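Notebook, two-arm snack counter, shared workshop, back bench
May 9, 2019

Paper is down on the table, shelves are stocked, both arms powered. 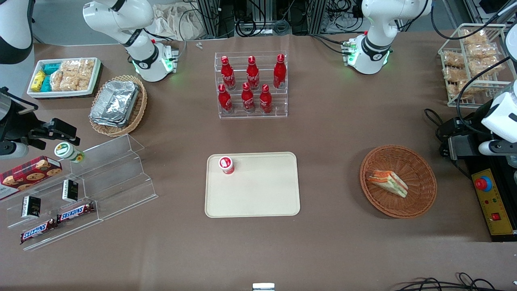 Started with the list left over from last time. The right arm had been dropping its connection when the Prolitz supply and the compressor in the wood room were on the same circuit. Moved the supply to the outlet by the door and ran both arms through the homing routine over and over with the compressor going. No drops. I'm calling it the circuit until it happens again. The extension cord is too short to route along the wall, so it crosses behind the bench at ankle height. Tape it down or buy a longer one.

Grippers. The right one is black, the left one is white, and I have now twice edited the wrong config file, so both files have the color in the name from today. If anyone else has scripts pointing to the old names, they will fail on load. Old copies are in the archive folder, don't run from those.

Closing force on the black gripper was set far too high for cracker bags. It was still at the value from the Draller bolt-sorting job. Dropped it to 400 on the driver's scale. At that setting it picks up a bag without crushing the contents, but it lets go of a Coke bottle if the wrist turns fast. So one value for everything isn't going to work. Wrote a small table, item name to force, loaded at startup. Bottles, candy bars and boxes have entries. The wrapped sandwich doesn't yet. I tried three different values and all of them either slipped or pushed the filling out toward the corner. Next thing to try is picking from the side with the fingers lower. The basket rim is in the way of that, so maybe a flatter basket.

Coke rack: the two steps help. The back row can be reached over the front row without touching it as long as the arm comes in from high up. Added a waypoint above the rack and made it mandatory for any bottle pick. Costs a bit of time per pick, fine by me. The rack itself slides on the brown paper when a bottle is put back at an angle. Rubber feet, or a strip of the Faltex tape under the front edge. Tried a folded bit of the tape and it held, but it pulled the surface off the paper when I lifted the rack again.

Calibration. Redid the table corners for both arms. Right arm came out fine the first time. Left arm was off toward its own base by 3 mm, which matches the misses I had been getting at the wicker basket. Tightened the base bolts (one was barely more than finger tight), calibrated again, and the error went away. Put thread locker on all of them. Check again in August when the room gets hot, the bench top moves.

Logging now writes one line per pick with item, arm, force and result. Ran the long unattended-style test, sitting next to the emergency stop the whole time. 1,940 lines in the log at the end, most of them single bottle and candy bar moves between the stand and the cream tray. Success over the whole file was 91 percent. The failures are not spread evenly:

Snickers on the clear stand – fingers hit the step before they close. Need a steeper approach or a small spacer under the bar.
Foil containers in the oval basket – they come up nested, two together. No idea yet. Suction would solve it, we don't have suction.
Small round jar – good whenever it stands upright, hopeless once it has been knocked over.
Bagged snacks on the wire rack – fine from the top layer, gets worse lower down.

Cables. The black ones at the left arm's base need strain relief. They pull a little at full reach. Printed a clip from the Krasniqi file that was on the shared drive, the hole is too tight for the connector end, so it has to go on before the plug is crimped. Reprinting it split in two halves with a screw.

Software is on the main branch, tagged. The handover from right arm to left is still switched off. It worked at slow speed, then both arms waited for each other at the tray and neither moved until I stopped the script. Looks like the lock is taken twice when the pick is retried. Haven't looked properly.

To do
Side grasp for the sandwich
Rubber feet on bottle rack
Longer extension cord
Cable clip, split version
Handover lock
More brown paper, the roll is nearly done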